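Budget split for a second tabletop arm cell: what am I forgetting?
Posted in Automation / Purchasing

kestrel_bench

We run one tabletop arm cell for pick-and-place on household items and I have to submit a budget for a second one by Sunday. Tasks are soft goods (folded towels, mostly) mixed in with cases, lidded boxes and trays. The current cell is a white table with tall white partition panels behind it and at the side, arm reaching in over the table, camera on the gripper.

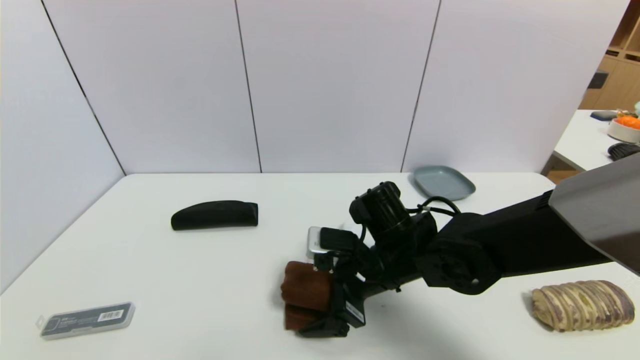
The quote I have from Vetora is 2,198 for the gripper with camera mount and one set of fingers. The arm itself is already approved on a separate line. I have 700 left for everything else: table, panels, cables, spare fingers. Purchasing won't reopen the request once it is filed, so anything I leave out waits until the next cycle. Two things I can't settle:

1. Do I buy a second set of fingers now or wait for wear?
2. Is a separate fixed camera worth it if the wrist camera already covers the grasp?

Nirkenau site, if that matters for shipping.

dovetail_ops

Buy the fingers now. Pathak charges 33 freight per order no matter how small, so put them on the same order as the gripper if they carry your model. Check the bolt pattern first. We got a set that fit the older flange and had to send it back.

Terry cloth and microfiber shed. Look at your fingers after a shift on towels and you will find lint on the faces and in any recess. Add a line for wipes and a soft brush. It is a small amount but it is consumable, and some purchasing offices want consumables on a separate code.
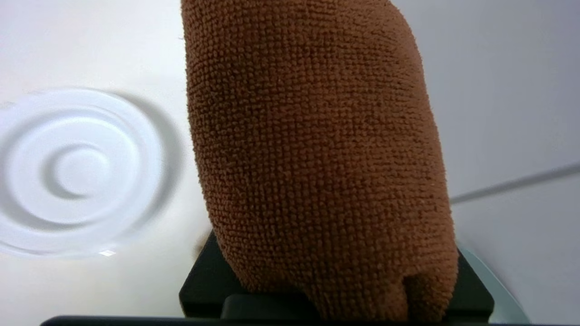
Wrist view with a brown microfiber cloth in the gripper. Clear disc at left.

On the camera: with a thick bundle, the cloth fills the middle of the wrist view and whatever is behind it is gone. Transparent parts are the other problem. They show up as faint rings on a white table, and you may want a darker mat for those. I would budget a fixed overhead camera before I budgeted nicer panels. Ours was 400 with the bracket. That leaves you 300 out of the 700, so get the table secondhand.

Also measure the cable path before ordering. Loops over the top of the joint need slack at full reach, and the stock Vetora cable was short for us. Get the extension at the same time.

mlr_77

Fuvico sells panels by the sheet, cheaper than kits. Don't know about cameras. Does your quote include tax?

kestrel_bench

Tax is included. Bolt pattern is the new one, I checked. Moving the fixed camera onto the request and dropping the panel kit. Will price sheets from Fuvico in the morning and add the cable extension if it fits under the total.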